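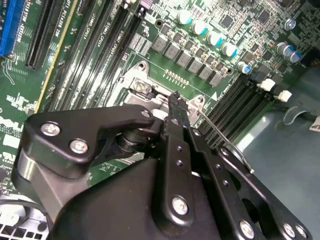

Fig. 3. CPU socket with retention bracket and lever. Chokes and capacitors are above it.

Brukside Technical Evening School
PC Assembly and Repair, Handout 8: The Socket Area

Read this before the bench session. Bring the Orklow worksheet from November.

Retention bracket. The metal frame around the socket. The loading plate is hinged and presses the processor down evenly. The thin wire lever locks it.

Triangle. Boards often have a small printed arrow near the socket. Check the manual for your board before you use any mark to line up a chip.

Chokes. The gray square blocks in a row. They smooth the current going to the processor.

Capacitors. The cylinders behind the chokes, with silver tops and teal-blue sleeves. Look for bulging tops or leaks and write down what you find.

Before touching a board:
Unplug the power supply.
Put on your wrist strap.
Hold the board by its edges.

Worksheet questions 1 to 8 are due at the next session. The quiz on this unit is worth 100 points.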